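# First readers wanted for a debut novel

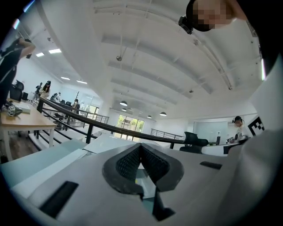

## What we need

Kallow Press is looking for 10 people to read *The Stilley House* by Afonso Calado before it goes to copyedit. The book is a family drama – two sisters, one inheritance, a long winter – and runs 387 pages.

You would:

- read the whole manuscript in February
- fill in a short form after each part
- write one page on the ending

Publishing experience isn't required. We'd like readers who finish at least one novel a month and are 19 or older. Each reader gets a signed hardcover and a line in the acknowledgments.

To apply, send us a paragraph on a novel you gave up on, and why. Applications opened 12/20/22 and close when the places are filled.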